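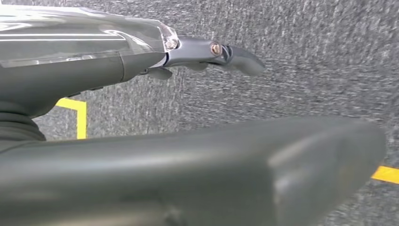

Why did the arm halt with its gripper open?
The force limit was set for a payload of 800 g and the tool had been changed for a heavier one, so the controller read the extra weight as a collision.

Fault record, Irbridge cell (N. Figueroa)
The stop came after over 2000 cycles. Restarting cleared the alarm twice, which hid the cause.

Keep clear of the rack uprights when resetting.

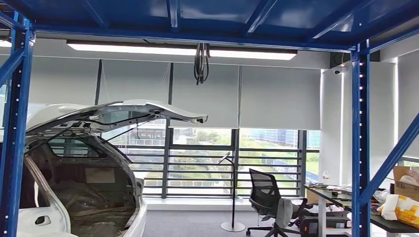

Before the next session
Read section 9 of the Salinas manual and bring the payload table.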